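Subject: Re: [cloth-handling] Where to put the split between phases?
From: Nurhan Güneş
Date: 26/05/2024

Dear Trudy, dear all,

Trudy Tawhiri wrote:
> You report one policy for the whole laundry task. We tried
> the same at Wemness and it was confused near the door. Did you
> label the phases by hand, and from which camera?

Yes, by hand, but only one boundary in each episode: the moment when the cloth first passes the door ring. We have 1242 episodes from the two-arm platform, and 1039 of them remained after Kiri Mahuika and I removed those with missing wrist video. We label from the head camera, as the arms and the door are both in view.

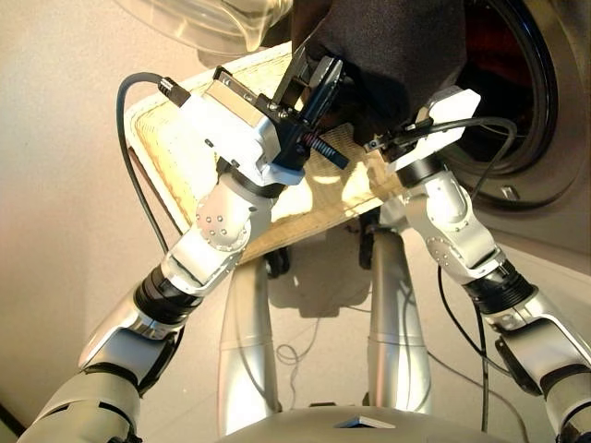

The policy does not receive the label as an input. We use it only to weight the loss, so that the steps near the door count more. In our first version we gave the label as input, and the policy learned to trust it too much - at test time one wrong guess spoiled the rest of the episode.
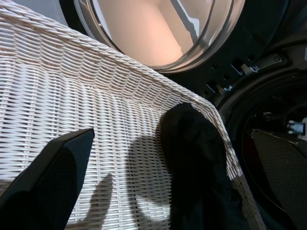 Your question about confusion near the door is the harder one. I think the reason is the wrist view. When the gripper has its fingers on either side of the basket wall, the glass door is just behind the rim, and the weave fills a large part of the view. An encoder trained on clean tabletop data does not know which edge is important. We masked nothing, but we trained the wrist encoder again on 1897 short clips from the Shokri set, and this helped more than any change in the policy.

For garments the remaining problem is the grasp. Dark knit cloth has few features, and the depth from our Dremex sensor is poor on it.

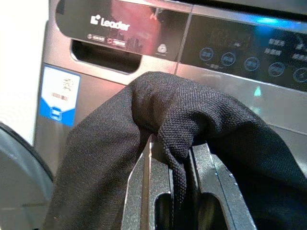

Fig. 3. Wrist view, black knit fabric held between the two fingers.

We will share the labels for 60 episodes this month.

With kind regards,
Nurhan

Comments (3)

Shona Costigan: Is the loss weight fixed, or does it fall with distance from the boundary?

Nurhan Güneş: It falls in a linear way on both sides. I should have written this.

Nantana Phromma: We saw the same with the label as input, on Gondow. Please post the link here also when it is ready.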